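Section 3. Sorting and stacking the plastic tableware

This section explains how to prepare the Skoltetti coloured tableware before it goes back to the storage box. Please read it one time completely before you start. The first time it takes patience, but later the hands remember the order.

3.1 Before you begin

You need a square table, a cloth to cover it and the tableware from one box. We recommend a dark cloth in one colour, for example dark green. On a dark cloth you find a pale cup quickly, and the pieces do not slide as they do on a bare table.

1. Lay the cloth so that it hangs a little over the front edge. Small wrinkles are not a problem. Large folds must be made flat by hand, or a stack can lean.

2. Wash your hands and dry them well.

3. Put all pieces on the cloth with the open side up. Do not sort anything yet.

Note: Lint from the cloth will stick to the glossy bowls. Wipe them at the end, when you close the box. It is wasted work to do it earlier.

3.2 Building the stack

The general rule is that a bowl goes inside a bowl which is wider or of the same width. The colour has no meaning for the size. In older Sirnadell boxes the colours were given to other sizes, so please do not learn the order by colour if you have both kinds at home.

1. Choose a place left of the centre of the table. Leave the front half of the cloth free for your arms.

2. Put down the bottom bowl and place the widest bowl in it. The wide rim will cover the lower bowl almost completely. You should still see a band of the lower colour under the rim.

3. Place a smaller bowl inside the wide one. If its rim is slightly tilted, you may leave it so at this stage.

4. If you must free some space on the table, a cup can stand inside the smaller bowl, and one more bowl can rest on the cup. This is a temporary position only.

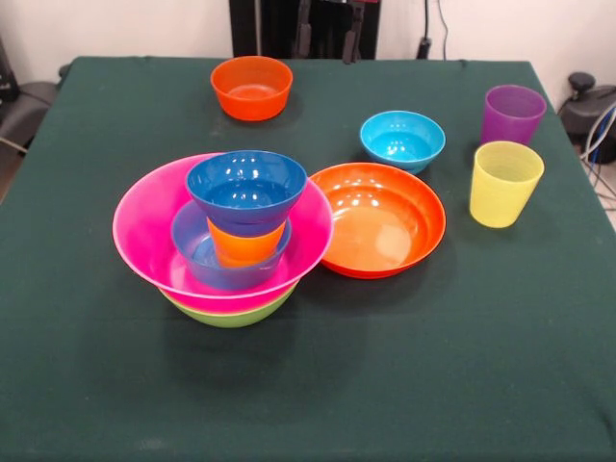 5. Keep the plate flat on the cloth during the whole work. A plate with a raised rim looks like a good base for the bowls, but in the storage box it has its own place at the bottom, and you would have to lift everything again.

6. Cups which you do not need in the stack should stand at the right side, not too near to the edge. Leave a space of one finger between them.

Caution: Do not carry a stack which has a cup in the middle. The upper bowl is held only by the rim of the cup and it will fall at the first step. Take off the bowl first, then the cup, and only after this lift the bowls with both hands.

Caution: Do not press the bowls together with force. Two bowls of near size can lock, and it is difficult to separate them without scratching. If this happens, hold the lower bowl in warm water for 3 minutes and turn the upper one slowly.

3.3 Putting the pieces in the box

1. Place the plate in the box first, with the raised rim up.

2. Place the bowls on the plate, the widest at the bottom.

3. Put the cups one in another and lay them on their side next to the bowls. The cups are wider at the mouth than at the base, so they go together easily. Do not turn them while you push.

4. Wipe the inside of the last bowl and close the lid. The lid must close without pressure. If it stays open on one corner, a cup is standing and should be laid down.

Note: The box can carry other boxes on top, but not more than 29 kg in total.

3.4 Missing or damaged pieces

Single bowls, cups and plates can be ordered from Donnelly in Sirkgate. Please write the colour and also the width of the rim, measured from outside to outside. With the colour only, the shop cannot know which size you need. The shop does not send orders in October, when the stock is checked.

Text of this section last changed: 7 December 2024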